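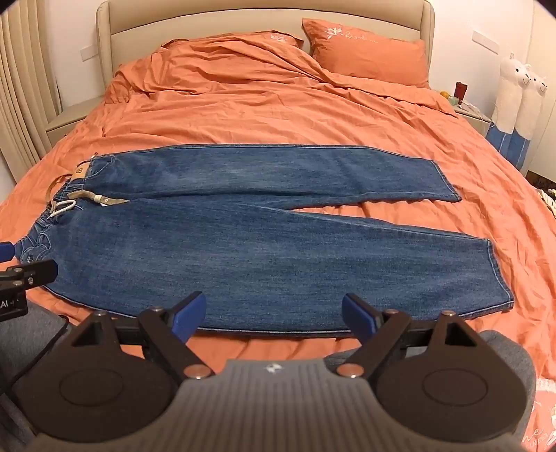
**Grupo de Manipulación y Datos · Boletín interno · 2024-03-05**

## Recogida de ejemplos: prendas sobre cama

La campaña de textiles de Khondokar ha entrado en su segunda fase. La primera se limitó a paños y toallas sobre mesa rígida. La actual trabaja con ropa de vestir extendida sobre camas hechas o deshechas, en dormitorios amueblados, con pinzas de mano y cámara montada en la propia herramienta. Los vaqueros son la prenda de referencia de esta fase.

El conjunto acumula 1597 episodios, de los cuales 1092 han superado la revisión. El objetivo para el cierre de agosto es de 4000 episodios aceptados. Los rechazados se conservan con su etiqueta de motivo y no se borran del servidor.

### Por qué vaqueros

El tejido vaquero tiene rigidez suficiente para mantener un pliegue y peso suficiente para arrastrar la ropa de cama al tirar de él. Las costuras longitudinales y los dobladillos dan puntos de agarre reconocibles. La cintura es la zona problemática: cuando está fruncida, o lleva cordón y tiras sueltas, los dedos tienden a cerrar sobre el elemento que sobresale y la prenda gira al levantarla. El modelo entrenado con los datos de la primera fase confunde ese tipo de agarre con uno válido, y por eso se han pedido más ejemplos con cinturas irregulares.

La ropa de cama de color vivo facilita la segmentación de la prenda. Se mantendrá en una parte de las sesiones, pero el lote siguiente incluirá fundas azules y grises para que el sistema no aprenda a depender del contraste. Las arrugas del edredón se dejan como estén: un fondo alisado produce trayectorias de aproximación que luego no se transfieren.

### Protocolo vigente

- Posición inicial: prenda extendida y a lo ancho de la cama, con la cintura a la izquierda o a la derecha. Se alterna en cada bloque.
- Inicio de grabación con las dos pinzas abiertas y quietas durante dos segundos.
- Primer pliegue: pernera sobre pernera. Segundo pliegue: bajos hacia la cintura.
- Fin del episodio con la prenda en reposo y ambas pinzas separadas del tejido.
- Los objetos de las mesillas y de los laterales de la cama no se retiran entre episodios. Si alguno cae, se anota y se continúa.
- Las almohadillas de los dedos se limpian al terminar cada bloque. La pelusa altera el rozamiento y el efecto es visible en los registros de fuerza.

Un agarre fallido seguido de una corrección es un episodio válido. No debe cortarse ni repetirse desde el principio. Se han encontrado 248 episodios en los que el operador detuvo la grabación tras el primer fallo; están marcados como incompletos y no cuentan para el objetivo.

### Sincronización y etiquetado

Utorar, la herramienta de anotación, admite desde esta versión etiquetas separadas para mano izquierda y mano derecha. Las categorías son aproximación, contacto, cierre, transporte y liberación. El contacto se marca en el primer fotograma en que el tejido se deforma, aunque la pinza siga abierta. Las anotaciones anteriores se han convertido de forma automática y conviene revisar las fronteras entre cierre y transporte, donde el convertidor acumula la mayor parte de los errores.

Persiste una deriva entre los relojes de las dos pinzas en las sesiones largas. Hasta que se publique la corrección en Zarnlow, hay que reiniciar la sincronización al comienzo de cada bloque y comprobar el indicador de desfase antes de la primera toma. Las sesiones sin esa comprobación se apartarán en la revisión.

### Próximo lote

Unlow ha confirmado otros dos dormitorios con cabecero bajo y cama estrecha. La geometría obliga a trabajar desde un lateral, de modo que la posición inicial se redefinirá para ese lote. El borrador del protocolo está en el repositorio, en la carpeta de textiles. Las observaciones se admiten como comentarios sobre el propio documento.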